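How to Plan a Slow Ferry Trip Through Several Islands

If you have ever come home from a vacation needing another vacation, you may be the sort of person who would enjoy hopping between islands by ferry, provided you do it slowly. I learned this from my friend Myrto Tsoukalas, who grew up taking boats everywhere and who laughed out loud when I showed her my first plan (seven islands in nine days, bless me). What follows is the way I do it now, and it has held up through a good many summers.

Step 1: Choose your islands by the ferry line

It's tempting to pick the prettiest islands out of a magazine and then try to connect them. Start with the ferry map instead. Find one line that stops at three or four places you like the sound of, and let that be your trip. On my last one I followed the Kyriakidis boats the whole way, and I never once had to go back to the main port to change. Give every island at least three nights. I know, I know, that sounds like a lot! You'll be glad of it the first time a boat is held in harbor by wind.

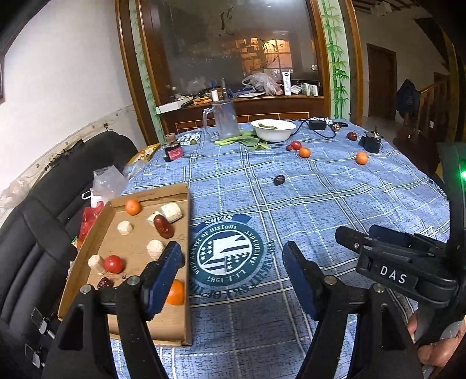 Oranges and a tomato in a cardboard lid.

Step 2: Settle the dates, then the beds

September is my favorite month by a mile. The sea is still warm, the rooms are cheaper, and you can get a table by the water without calling ahead. Write your crossings on one sheet of paper with the departure and arrival times side by side, and look hard at any boat that gets in after dark. Small islands may have one taxi, and its driver may be at dinner. If you do have a late arrival, write to your host that same day and ask to be met – most will say yes, and some will bring a cousin along to help with the bags.

Book the first and last nights firmly. For the ones in between, look for places that let you cancel. I stayed at a guesthouse called Flosero where Vinh Mạch, who runs the desk, moved my whole booking by a day without so much as a sigh.
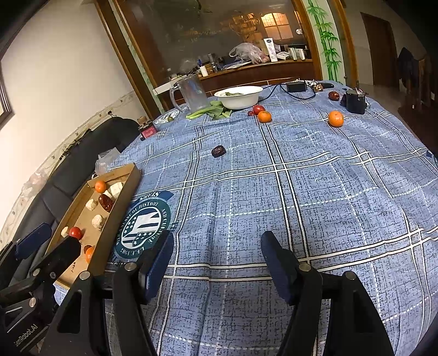
The tray on a blue plaid tablecloth.

Step 3: Pack one bag you can carry up stairs

Ferries have stairs, and island villages have a great many more of them. My bag weighs 16 pounds when it's full, and I wouldn't want a pound on top of that. Take a light jacket even in hot weather, as the decks get breezy and the indoor lounges can be as cold as a refrigerator. Put your medicine, your papers and one change of clothes in a small day bag that stays with you when the big one goes on the luggage rack.

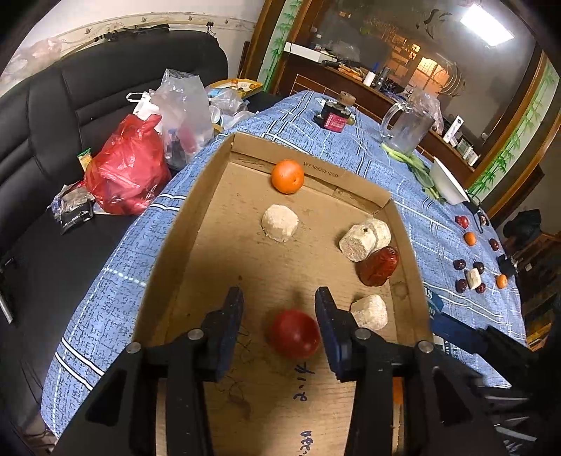

Food on the boat deserves a little thought too, especially on a crossing of 5 hours or more. The snack bar will sell you coffee and a cheese pie, and after that you're on your own. I stop at a market the evening before and get things that need no knife and no plate. A shallow cardboard box like this one, with WY 30X20X10CM printed inside, is a handy size for a tomato and a mandarin or two, and it'll sit nicely on your lap. Add bread, a bottle of water and some napkins, and you'll be the envy of your row.

Step 4: Get to the dock early

Be there 50 minutes ahead for a big port and half an hour for a small one. Ask someone in uniform which gate is yours, even if you've read the sign, because gates do get changed. And keep your ticket where you can reach it until you're off the boat at the other end; I've been asked for mine on the ramp, with a bag in each hand and a line of people behind me.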